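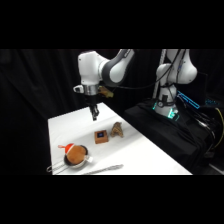
Table 14, strainer, small box and plush in Santa hat

Checks > Display tables > Table 14
Search checklists Go

Table 14, Saturday walk-through, before doors. R. Berge

1. Cloth flat, no trip edge at floor. OK. Retaped the front side, old tape was Dekomix and wont hold.
2. Strainer, rim and mesh. No broken wires, ran a glove round it. OK
3. Strainer handle. Long, points out to the front left corner. Sleeve catcher. TURN INWARD before opening.
4. Plush. Seams OK. Hat tugged, stayed on. Label says Nasrallah, lot 428, matches the sheet.

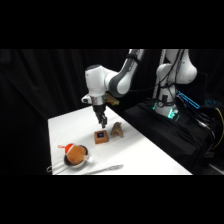 5. Spacing. Box and the brown piece next to it are too close, want a hand's width. Not done yet.
6. Curtain behind. Flame cert in the binder, page 40. Bottom hem not checked, do it tommorow.
7. Box, reddish brown with the blue panel on top. Edges felt by hand, no splinters. Corner wobble? No. 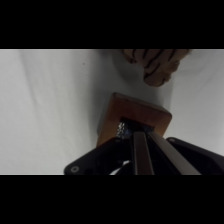

8. Underside of box. Look in the opening for staples or glue beads. None felt. PASS
9. Lint on cloth. Cosmetic, roller is in the Casisix crate.

Open: 3, 5, 6. Recheck at 51 min before doors, same as Cindport.
Signed Ragnvald Berge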